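4.2 House rules for a shared two-arm cell 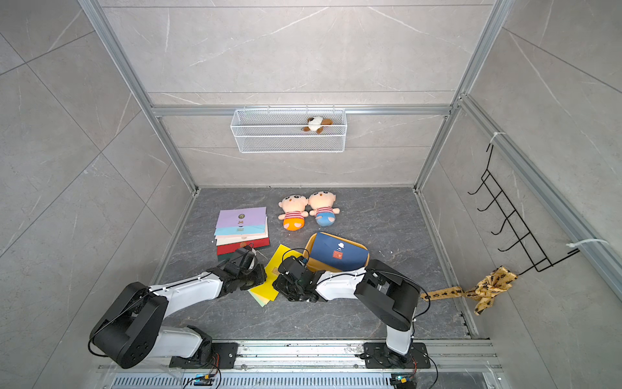
Figure 3. The Plena cell with both grippers at the yellow sheet.

I'll admit I didn't care much about written rules when we started. Dong-geon Gil and I were the only 2 people touching the cell, and we figured we'd just remember things. Then we compared our notes from October and found we'd been logging the same kind of stop under two different names! So we sat down and wrote a page of rules, and the one I'd defend the hardest is about shared reach. When both grippers work on one item, like the yellow sheet in Figure 3, one arm is named the lead before the run starts, and the other one waits for it (we put the name right in the run log). The second rule covers cables: no run starts until somebody has looked at the slack on both arms. Edgardo Estrella wanted that checked every 200 runs, which I thought was way too loose, and we went back and forth on it for a while. We ended up doing it at every restart. Out of 1,839 logged runs, the ones I trust most are the ones with both lines filled in. Stacked flat items still bug me, though. We have a rule for which layer to take first, but it's pretty vague about what to do when two edges sit close together, and I'd like to fix the wording before we share the page with the Favlow group.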